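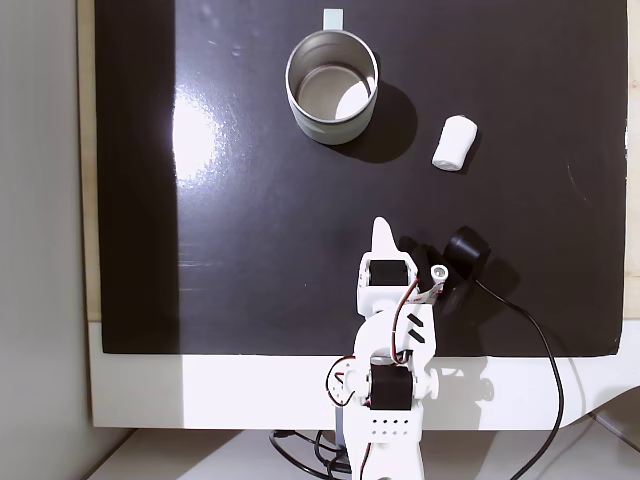

When must an arm cell be rechecked against the safe-operation rules? After any change to the gripper, the cabling or the work surface, and before the next logged run.

Progress report to Grernska, Bavel work package. The draft rules now run to 118 clauses — five remain open, all on finger wear and cable routing. Logged runs stand at 1,228.
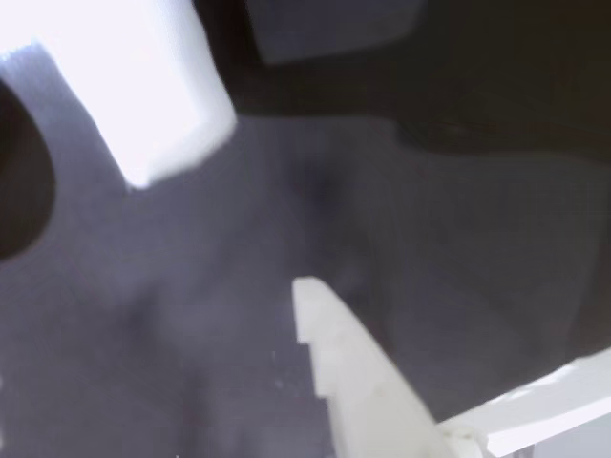 Submitted by the Chamoun project office | 5 Jul 2024

Speed limits near the fingertip are agreed. Clause numbering follows the Ollomach template. The final text is due in November.

Search reports
Enter keyword

Related items
Bavel: work plan
Ollomach clause template
Cable routing, open points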